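Grivent wildlife park, open day report
November 30, 2021

Grivent opened its back areas to the public for one day before the winter closing in December, and I went mostly to see whether the new bison fence is as good as the brochure says. The brochure says visitors are now kept 50 yards from the herd at all times.

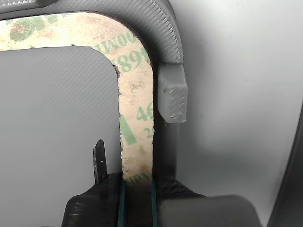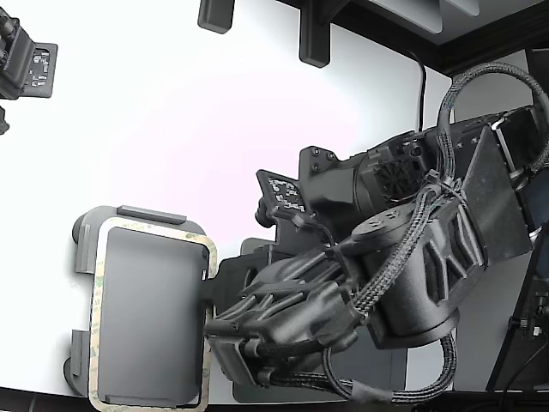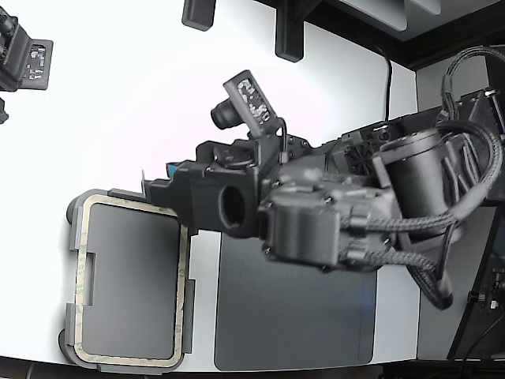
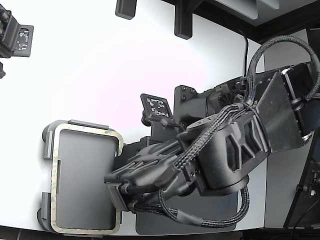 Triltora reckons the distance was never the problem, and that people who want a close photo will walk around any fence you put up. I think that's half right. The main fence, put in by Sumus, looked solid enough. But the overflow lot has a gap by the feed gate, and I watched 2 families wander through it before a ranger called them back.

The talk was less useful. We were told there had been 158 warnings this season and "almost 70" last season, and this was offered as proof that the patrols work. It could just as well mean more people are getting too close - I asked, and got a leaflet.

Xenos, the old bull, stayed at the far end of the pasture all afternoon. The shuttle back was late and the coffee stand shut at three. Parking is free but muddy. I'd go again in spring, if only to see whether the gap is still there.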